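Publications > Local History Papers > Serkwood Collection > Section 3

3. The move from Matar Street

The Serkwood Historical Society was formed in 1958 by former employees of the Hasotum woolen mill. For its first years it kept its holdings in two rooms above the bank on Matar Street. The earliest accession book lists 50 items, most of them tools, pay ledgers and framed photographs given by mill families. The society moved to the old freight depot after the railroad gave up the building, and the depot has housed the museum ever since.

The move changed what the society could accept. Large objects such as the Jullisero loom had been turned down for lack of floor space, and the loom was offered again and taken in the first April at the depot. Paper records grew faster than objects. By the time Jade Fraser began her survey of the catalog, the card file held 1,958 entries, and a further 1,000 photographs had no cards at all.

Fraser found that many cards gave a donor but no place. She matched these against the mill's housing lists, which name the tenants of each company street, and was able to assign a street to most of the family portraits. The revised entries were then typed into a database kept at the depot.
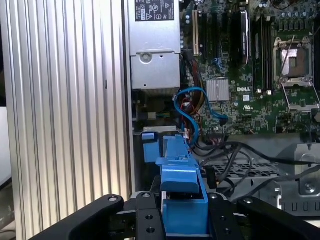
4 min read

Figure 1. Interior of a Dell desktop computer, with power supply and motherboard.

The database follows the order of the original cards, and the old accession numbers were kept. Where two cards described the same object, both numbers appear in the entry. Section 4 uses these entries to trace how gifts from the mill streets declined after the closure.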